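How to bring a robot arm into a small dumpling kitchen (and keep your people on side)

Posted July 2023 in Kitchen and Workshop

I run the packing and plating side at Minami, a small place that makes steamed dumplings for cafés and office lunches. We make 2,000 on a busy day, all of them folded by hand, and until last spring every single one was lifted from steamer to plate by hand too. Then we got an arm from Zalteck. A few readers with kitchens of their own have asked me how we set it up, so I've written it all down, mistakes included. You don't need to be technical. I'm certainly not!

What you'll need

One arm with a two-fingered gripper and a camera near the wrist. A table nobody else wants to use. A cloth with a printed grid. Steamers, lids and plates of the same sort you use every day. A cheap notebook with a pen tied to it (the pen will vanish otherwise). And a fair bit of your team's time, properly rostered and paid, which I'll come back to.

Step 1: Pick one job, and let the people who do it pick it

My first idea was folding. I thought, that's the skilled bit, that's where the hours go. When I said so at the morning chat the room went very quiet. Folding is what my lot are proud of, and they'd sooner have handed over their lunch breaks.

What they wanted rid of was plating. You stand over hot baskets, twist to the right, set down, twist back, and do that until your shoulder sings. So plating it was. Ask before you buy anything. Put a sheet on the wall with every task on it and let people mark the ones they'd happily never do again. Leave it up for a week, and don't hover near it.

Step 2: Work out the hours before the arm arrives

I should have done this first and I did it third. If a machine takes a job off someone, they want to know what fills the gap and whether their hours are safe. "We'll see how it goes" is a rotten answer to give a person with rent to pay.

We wrote one page. It said nobody's hours would drop for the first year, which jobs people would move to, and who'd be trained on the arm. Baltasar Palma, our longest-serving plater, read the draft and crossed out the word "redeployed" everywhere it came up. He was right, it was a horrible word. Everyone signed the second version, me included, and it's pinned by the sink.

Step 3: Lay out the practice table

Keep this well away from the proper line. Ours is in the old dry store. Lay the cloth, then put out the steamer, the lid and the plate where your people would naturally have them, and leave a good stretch of open cloth so the arm has somewhere to travel.

The grid is for you more than for the arm. It means you can say "plate two squares nearer" to the person helping and they know just what you mean, and you can put things back as they were after a break. We started on a plain cloth and wasted a whole afternoon arguing about where the steamer had been.

Start each run with the gripper nearly shut and nothing in it. Ours is set to begin that way, facing the open part of the cloth with the things it has to work around further off, and it saves you knocking a lid over with a stray finger on the very first move. Then look at the wrist camera's view before you press go.

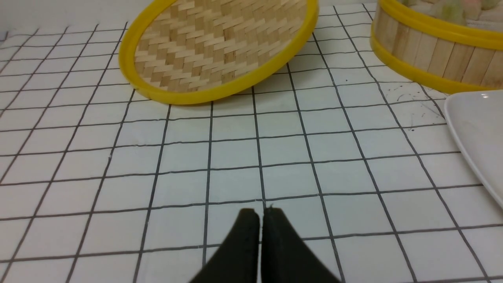 Will the arm cope if the table isn't laid out the same way each time?

It'll cope better if you've practised with small changes from the start, so shift the plate or the lid a little between runs and only move on when it manages the new spot.

We learnt that one slowly. For the first fortnight we laid everything out to the exact square and the results looked marvellous. Then somebody leaned on the table and the whole thing fell to bits. Now whoever sets up is told to be a tiny bit careless on purpose, which some people find much easier than others.

Step 4: Show it, slowly

Our arm learns from being guided. You hold the handles, do the move yourself, and it records what you did. We did 400 of these before I'd have trusted it with anyone's lunch. It sounds like a mountain, but in short sessions it goes quickly enough.

Keep the sessions short! Twenty minutes, swap over, have a cup of tea. Tired people make jerky moves and the arm picks up the jerks along with everything else. And get more than one person doing it. My moves are quick and a bit snatchy, Baltasar's are slow and come in from above, and his were the ones we ended up keeping for the soft fillings.

If a run goes wrong, write down which one in the notebook and bin it. Don't keep a bad one to be polite. We had a tricky week where people felt awkward throwing out a workmate's runs, so I asked everybody to bin their own.

Step 5: Keep the table tidy between runs

Bits gather on a white cloth faster than you'd think, and creases creep in as plates get slid about. Smooth it with the flat of your hand, shake it out at the end of each session and wash it when it needs it. I put this on the ordinary cleaning rota with its own line and its own minutes. Before that it was "whoever's nearest", so of course it was always the same two people.

Food that's been used for practice doesn't get sold. Ours goes in a separate bin with a red lid. Sort that out with everyone before the first session, and write it in your food safety folder.

Step 6: Run it beside a person

Do not swap the person out on day one. For the first 100 plates we had someone standing next to the arm with a hand on the stop button, doing nothing else. It's dull, I won't pretend otherwise, and I took my turn like the rest. After that the same person could do garnishes alongside it.

Agree the stop rule out loud. Ours is that anyone can stop the arm at any time and doesn't have to say why. In June one of our newest starters stopped it in the middle of the lunch rush over a noise she didn't like. It was a loose bolt on the stand. I was cross for a minute about the late order, then very glad indeed.

Step 7: Look at what the day feels like now

I use Skaseo for the rota, and once the arm was on the line I added a box at the end of each shift for people to write what they'd been doing and how sore they were, from nought to ten. Sore shoulders are down. So far, so good.

I hadn't expected the chat to go. Plating was where people talked! Two of them side by side, hands busy, putting the world to rights. With one person and an arm it got lonely over there, and it showed up in the box as "bit quiet" over and over until I took the hint. We've since moved the folding bench so it faces the plating end, and that's helped a lot.

There's also new work, and you should pay for it. Clearing a jam, checking the gripper fingers, setting up a practice table, all of that is skill. We have 7 people trained now and they get an hourly top-up whenever they're on the arm. My boss took some persuading. I showed her the notebook.

A few things I'd do differently

I'd order spare gripper fingers straight away. We waited ages for ours.

I'd buy two of the same grid cloth, so there's one in use while the other's in the wash.

I'd invite the evening team in from the start. They came in one day to find a robot in the dry store and a laminated sheet about it, and they've not entirely forgiven me.

And I'd go and see another kitchen first. The people at Sato, across the estate from us, had an arm on their tray-sealing line a year before we did, and an hour of standing there with a coffee taught me more than the manual. If you've got somebody like that nearby, take biscuits and ask them which bit they switched off.

Next time I'll write up how we do the gripper checks at the start of a shift, with the sheet we use so you can copy it out.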